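Re: how many demos before you retrain?
Ramil Dagdag
December, 4:12 pm

Hi all,

Dimaculangan wrote:

> We have 200 demos of the pick task and the policy still gets
> confused whenever the lighting changes. Do people just keep
> collecting until it goes away? Somebody at Plastholm told me
> 2000 is the floor and I nearly cried. Also, do you throw out
> the ones where the operator fumbles?

Oh, I feel this one! We were at 200 back when we first got Tuner running and ours was hopeless too, and my first thought was also "more, more, more." What helped us a lot sooner was looking at what we'd been collecting. Nearly every episode started with the arm in the same pose and the mug on the same patch of table (my fault, I like things tidy), so of course it fell over the minute anybody nudged anything.

Now I move the mug after every episode, turn the handle some random way, and leave whatever happens to be on the table right where it is. Blinds up for one batch, blinds down for the next. We also swap operators every hour, and you can really see the difference in style when you play them back – I come in slow from the top, my labmate swoops in sideways like he's late for lunch.

On the fumbles: keep them, if the operator recovers! I tag them in Comix as "recovered" and they go in with the rest. The ones where I plain give up and hit reset go in a separate folder. I did try training with those mixed in, and the arm learned to hover and do nothing, very faithfully.

The setup I've been using for the mug set:
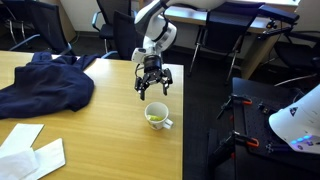

Gripper open over the mug, small yellow-green object inside.

As for 2000, we're nowhere near that and I wouldn't plan on it yet. I'd retrain every couple hundred, try it in 4 spots it hasn't seen, and let the worst one decide what you collect next. We run 2 seeds each time, which is stingy, I know, but the GPU is shared.

What frame rate are you logging at, by the way? We dropped ours and I'm still not sure I like it.

Ramil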